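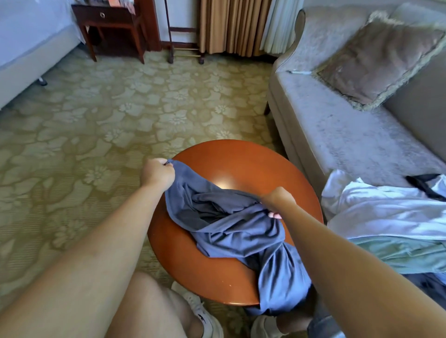 27th March - Economics Desk
Filed under: Working papers > National accounts

3.2 Household work and measured output

Unpaid work done at home is left out of output, while the same work bought from a firm is counted. We test how much this matters using time diaries from 179 households in Skeveria, collected in October. Each hour of unpaid work was priced at the local wage for a matching paid job.

Figure 2 plots the result by income group. Adding unpaid work raises household output in every group, and the rise is largest at the bottom. Cooking and laundry account for most of it - child care was recorded separately and is treated in Section 4.

Figure 2. Value of unpaid work as a share of household income, by income group.

The choice of wage matters. Using the Fuentealba wage series, which goes back to 1927, lowers the estimate by up to 6 percent. The ranking of the groups does not change. We did not adjust for two tasks done at the same time, so hours may be overstated in larger households.

Last updated: version 2, wage table corrected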